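Search this book Enter keywords Go

Chapter 5
Hand-Held Grippers for Recording Demonstrations

5.1 Purpose of the chapter

The arm built in Chapters 2 through 4 can be moved to a point and held there. It has no task. One way to give it a task is to write each motion by hand, and for a fixed part in a fixed jig this is still the shortest route. When the object may lie anywhere on a table, hand-written motions become long and fail often. The alternative used in the rest of this book is to record a person doing the task and to train a controller on the recordings.

A person's bare hand is a poor source for such recordings. It has more joints than the arm can copy, and it covers the object at the moment of grasping. A hand-held gripper removes both problems. The operator works with the same two-finger geometry the arm will carry, and a camera mounted on the gripper sees what the camera on the arm will see later.

This chapter covers the build of a pair of hand-held grippers in a home or shared workshop. The design follows the Clindow pattern, drawn by Kanchan Rastogi and revised by Pankaj Ahuja after the first year of use at the Osholm workshop. Readers who have built the older Vashisht gripper can reuse its finger linkage but must replace the camera bracket.

5.2 What you should know before starting

You should be able to print or cut brackets to the tolerances given in Section 2.3, crimp a connector, and read a log file. The calibration procedure assumes the camera model from Chapter 3. No welding is required.

5.3 Terms

Finger: the rigid part that meets one side of the object.
Jaw: the opposing part. In this build the jaw moves and the finger is fixed.
Stroke: the distance between finger and jaw at full opening.
Episode: one recording, from the start signal to the stop signal. An episode contains one task and nothing else.
Tether: the cable that carries power and data between a gripper and the computer.

5.4 Choice of a tethered design

A battery and a wireless link add mass at the wrist and introduce dropped samples. The grippers in this chapter are tethered. The cost is that the cable pulls on the hand, and an operator who works against it tires and begins to shorten the reach. Run the cable back along the forearm and leave slack at the elbow before it drops to the floor. Mamta Dubey's notes from the Osholm sessions record 2924 episodes, of which 206 were rejected. Most rejections were traced to a tether that had caught on the table edge – a fault that is easy to prevent and hard to see in the data afterward.

5.5 The work surface

Cover the table with plain white paper. Wood grain gives the tracker false features, and a plain sheet also makes a small object easier to separate from its background. Replace the sheet when it creases. Start with rigid objects such as cartons and small round containers, and leave cloth and bags until Chapter 9.

Problem 5.4 at the end of the chapter asks for a two-handed task. Its layout is the one in Figure 5.1, with one gripper held over an open blue box and the other at a small round container.

Figure 5.1 Two tethered grippers in use over a papered table.

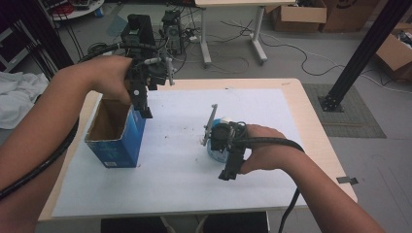
Page last changed: May 5, 2026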